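Brendton Computer Rebuild Club
Minutes of the December meeting
Back workroom, 6:30 p.m.
Chair: Ghizlane Benmoussa
Minutes: Emiliano Aranda

1. Opening
Ghizlane opened the meeting and thanked everyone for coming out in the cold. Minutes of the last meeting were approved with one correction (the Radwan pickup was 40 machines, and I had written 80. Sorry, Radwan!).

2. Numbers for the year
We have sent out 162 rebuilt desktops so far, which got a big round of applause. Our shelf count for parts is 396 items, and that's after the cable drawer got cleared. Really great work by the whole sorting crew.

3. Dell towers
Most of the talk tonight was on the Dell towers. Everyone who has opened one likes them: side panel off, tower flat on the aluminum table, and the board is right there in front of you. The blue plastic on the expansion-slot clips and the drive tray makes it easy to show new members where to put their hands. We agreed that new members will start on these from now on.
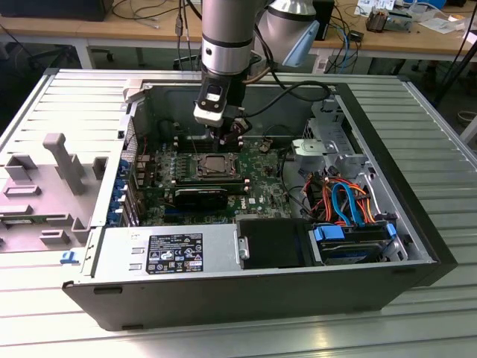
Ghizlane asked that the side panels be labeled to match their towers before they go on the rack, as two got swapped last time and one of them never did close right. Agreed. Masking tape and marker will live at the end of the table.

4. Memory
Long and happy discussion! We have a good batch of tested memory from Standier and we'd like to get it into machines before the holidays. Matched pairs go in first, and single sticks stay in the gray bin until they find a partner. Please look at both latches before calling a stick seated.
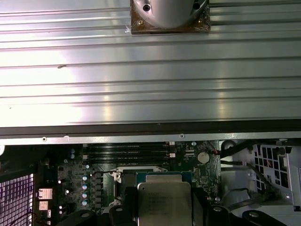 While we're on small parts, coin cells will be tested on every board that comes through, and any weak one gets replaced on the spot. The old cells go in the jar by the door and not in the trash. Emiliano to order another pack.

5. Processors and sockets
The socket practice night was a hit and we will run it again. The plan is to go over the retention frame first, then the lever, then handling the processor by its edges. A few people asked for more time reading the printing on the boards, so we'll add a half hour on finding slot labels and memory positions. I'm looking forward to that one a lot.

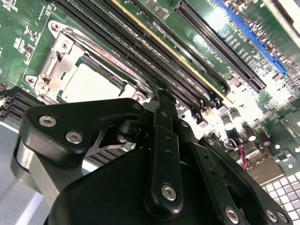
Item 5: processor socket, memory slots and the labeled PCIe slots beside them.

6. Other business
Plirkport has asked for a visit in the new year. Ghizlane will write back with a yes. Snacks next time: Emiliano.

Meeting closed at 8:10 p.m.

Recent items
November minutes
Parts shelf list, updated
Socket practice night: sign-up
How to label a side panel
Radwan pickup notes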